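Workshop notebook, student disassembly project
Group 2
Entry for August, opened at 09:15

Present: Lempi Hakala, Jouko Nieminen, Vilho Vainio. Oskari Turunen joined after lunch. Stanisława Ostrowski supervising.

Purpose of the session

The group is to demonstrate the removal and refitting of one memory module in a desktop computer, using the arm, without a hand inside the case while the arm is powered. The task is set out in the course brief under the project name Trillari. The script carried forward from the previous entry is held in the shared folder as Triter, revision 66, and no other revision is to be run until this entry has been signed.

Preparation

The tower was laid on its side on the ribbed table with the side panel off. The fixture plate was placed to the left of the case and checked for movement by hand. The approach height was entered again from the paper record, as the saved value had been overwritten during the exercise for the first-year students. The group is reminded that saved positions belong to the project and are to be copied before they are altered.

The first part of the morning was given to the approach only. The gripper was brought down over the board at reduced speed and stopped above it. No contact with any part was permitted at this stage.

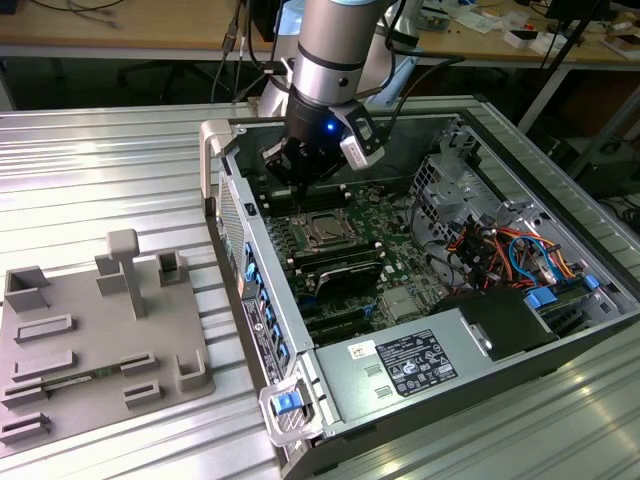
Gripper lowered into the open tower, with the fixture plate to the left of the case.

Observations, morning

The cables looping through the drive side of the case remain the main concern. The planned path keeps clear of them on the way down, but the return move to the plate was drawn up for a different case and passes closer than the group would wish. Mr Vainio proposed a higher lift before any sideways travel. This was agreed and entered as a change to the script, to be tested before the next full run.

Ms Hakala noted that the position of the slots as reported by the camera differed between two readings taken with the arm at rest. The second reading was used. The room lights had been switched on between the two, and the group should settle on one lighting condition and write it at the head of each entry.

The run counter stood at 2084 when the arm was paused for lunch. The counter includes the practice moves of earlier groups and should not be quoted in the report as our own total.

Afternoon

Work resumed at 13:20. Mr Turunen took over the control desk and Mr Nieminen kept the log. The higher lift was tested first with the gripper closed, then with it open. Both moves were completed and the stop button was not required.

The group then discussed the order of work around the CPU area. Two proposals were recorded. The first is to bring the gripper straight down over the module and open the fingers late. The second is to open them above the case and descend at half speed. Mr Nieminen favours the second, on the ground that a fault in the opening move would then be noticed well away from the board. The supervisor asked that both be tried and the results entered side by side.

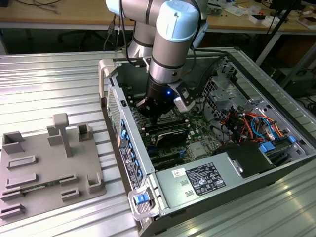
Jouko Nieminen
Student log keeper, Group 2

I have entered the following for the group's attention.

The slot in the fixture plate should be treated as a fixed reference. On one occasion the plate was lifted to retrieve a screw and put back without a note being made. Position 109 in the table was therefore taken again, and the earlier value has been struck through. It should not be restored.

The descent with the fingers already open is easier to follow from the desk. I was able to judge the clearance over the board on the monitor and call for a stop in good time. With the late opening I found this harder. Mr Turunen did not share this view and his comment is to be added in his own words.

The release of the retaining clips at the ends of the memory slots has not been solved. The present fingers are wide for the purpose. A narrower pair has been requested from the Suominen workshop, and until they are delivered the clips are to be opened by hand with the arm switched off and the key removed.

Outstanding

Comment from O. Turunen on the late opening move.
Lighting condition to be agreed and written on the cover sheet.
Return path to be redrawn for the present case (V. Vainio).
Copy of the position table to be placed in the Solta folder (L. Hakala).
Reply awaited on the narrower fingers.

Arm parked and key returned to the supervisor at 16:05.

Entry read and countersigned: S. Ostrowski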